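HomeCommunityNewsBillport linen drive

Billport bedding swap is back, and I brought the pink quilt

Posted 24 November 2021 by Folke Sæther

If you walked past the old Dawber building this month and wondered why people were coming out with pillows under their arms, I can clear that up. The Billport bedding and clothes swap is running again after skipping last year, and so far 361 households have signed up. In August, when the sign-up sheet first went around, I would have guessed maybe half that.

The idea is the same as before. You go through your beds and closets at home, you bring what you don't use, and you take home what you do. Everything has to be clean and folded, and bedding goes in a separate bag from clothes. The Ploson store on the corner is giving out the bags again (the big clear ones, thank goodness, so you can see what you packed).

I'm a slow sorter. I need to lay things out on a bed or I never make up my mind, and a bed with a nice smooth quilt on it is the best sorting table I know. The pink flowered quilt with the wavy stitching is staying, I'll say that right now. I had three offers on it at the last swap and I turned them all down.

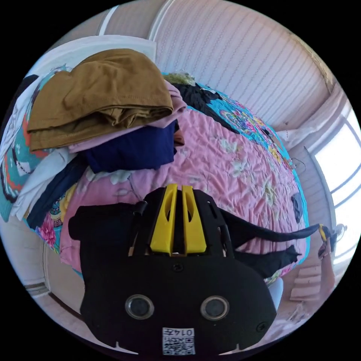 The turquoise blanket is another matter. I go back and forth on it. It has those big bright flowers and it looks wonderful next to pink, but it's also the kind of thing somebody setting up a first apartment would love to find on the table. The swap is always short of blankets! Sheets we have by the mile, and towels too, but a decent blanket is gone before I've finished my coffee.

Last time the tables took in 2951 pieces over the whole run, and the target this year is 3000. That count is bedding and clothes together. Kids' sizes are wanted most, then warm sweaters, then anything in the way of bedding for a single bed. What we don't need is more curtains. We still have a closet full of curtains from two years ago and a lot of them have no hooks.

A few people have asked me how to get started when the whole house feels like too much. My way is to do one bed and one pile. Bring the clothes in a few at a time and spread each one flat so you can check the cuffs and the seams. Dark things are the hardest to judge, so I do those near a window — black cloth hides a worn spot until you hold it up to daylight.

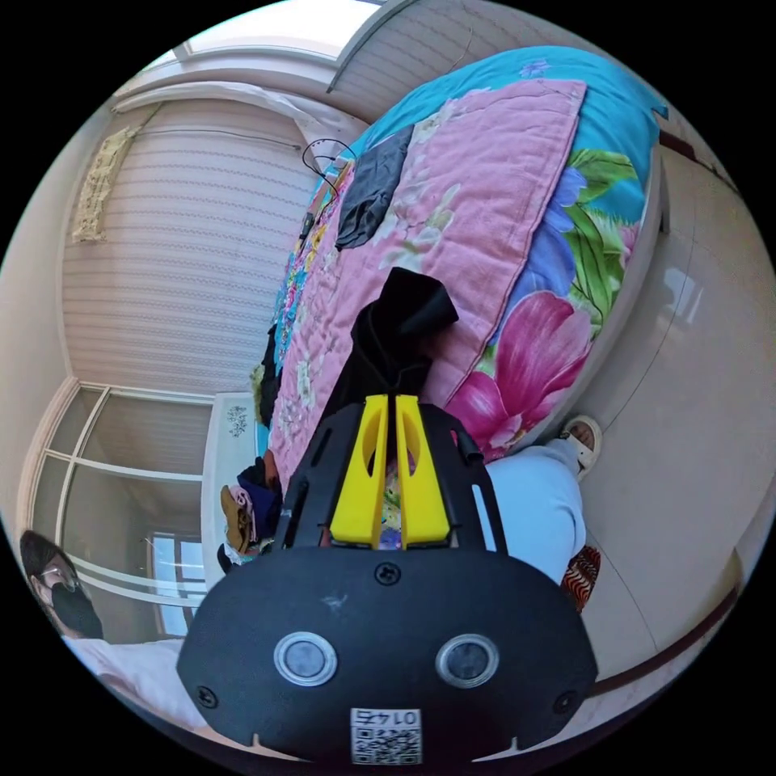 Get some company while you do it, too. I have kept the same tired gray sweatshirt through four clear-outs and it took my sister-in-law about two seconds to put it in the rag bag. She was right. I was mad for a day or so and then I forgot I ever owned it.

The other news is the drop-off at Milanach Hall, which is new this year and should help everybody on the north side of town. They have room for 216 bags in the side room and they were nearly full when I stopped in, so call ahead if you have more than a carload. The Dawber building still has plenty of space and the elevator is working again. Park in the back lot. The front spaces are for the dentist and he does notice.

Once you've checked everything, stack it before you fold it. I know that sounds backwards. I like to see the whole heap first, sweaters and pants and all, and get a feel for how many bags I'll want. Patterned knits go quickly on the tables, by the way, so if you have a zigzag sweater that you're on the fence about, there's a very good chance it finds a new home the same morning. Plain tan and navy pieces go too, especially pants, if the size is marked. Please mark the size! A bit of masking tape on the waistband is fine, and it saves the folks at the tables from holding everything up against themselves all day.
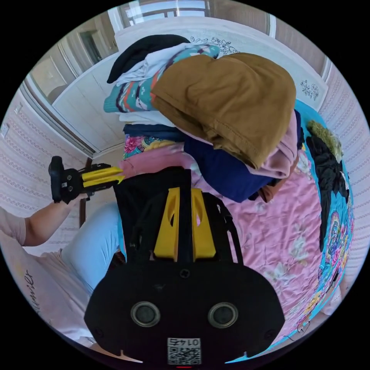
What to bring and when

Both drop-off points are open mornings until the end of the month, and the tables open to everyone the week after. Bags should be tied, with your household number on the outside. No pillows with stains, no electric blankets, no single socks (you'd be surprised). Hangers can go in the bin by the stairs at Dawber, but Milanach Hall isn't taking them.

If you signed up and haven't gotten a household number yet, stop by the Ploson store and ask at the register, they have the list. You can still sign up there too. I'll be on the blanket table the first morning, and the turquoise one may or may not be with me.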